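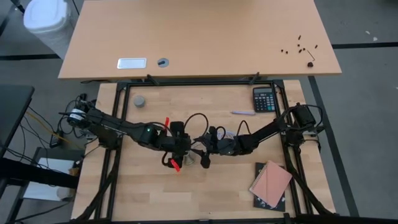 Venach is a two-arm tabletop robot kit sold by Gurnomo, a small firm that puts together training and test rigs for labs, colleges and workshops. Sold as a kit or as a rental, with or without the bench. The name covers the whole package – arms, frame, cameras, software – and is sometimes wrongly used for the arms alone.

Layout

Two black arms, one on each side of a metal frame, both reaching in over a wooden worktop. Frame is clamped or bolted, depending on the table. Early buyers got a welded frame, dropped after complaints about shipping. The current one comes flat in two boxes and takes 70 minutes to put up according to the manual, longer in practise.

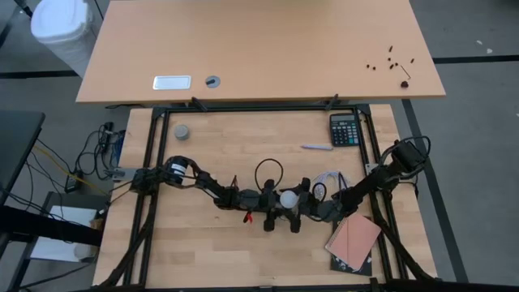
Frame and arms on a butcher-block table, grippers facing each other near the middle.

Cables are the usual complaint. Loops at the wrists need slack for full reach, and the clips supplied are on the small side. A longer set is sold seperately.

Cameras

Fixed view of the table plus small wrist cameras. The wrist view is mostly fingers and whatever is right under them, so shiny or rounded items tend to fill it. Felista Langat, reviewing the kit for the trade newsletter Akden in April, liked the close view but found reflections a nuisance and asked for a dimmer lamp setting in the sample tasks.

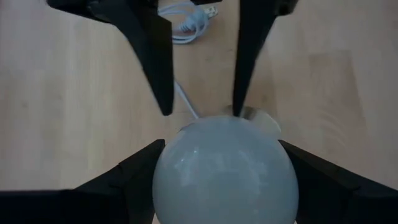 Wrist camera view, with a glossy globe between the black gripper parts and a bundled cord behind.

Tasks and service

Ships with 24 sample tasks. Mostly household and desk items: pens, cups, notebooks, small lamps. Users can add their own, up to 137 in the basic licence. Support is by email, with a paid visit on request. The Aoun add-on (spare fingers, extra clips, carry case) came later and is priced on its own. 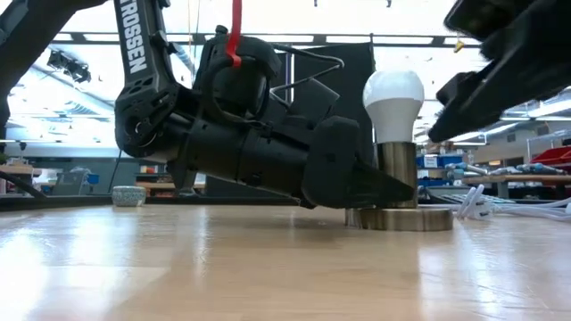 Gripper fingertip at the stem of a small brass-coloured lamp, second gripper to the right.

Reception

Mixed to good. Margareta Voicu ran a rental unit for 100 hours and rated the arms well, the paperwork poorly – error codes listed in no clear order, two pages printed twice. Gurnomo has since put out a corrected manual. Rental terms unchanged.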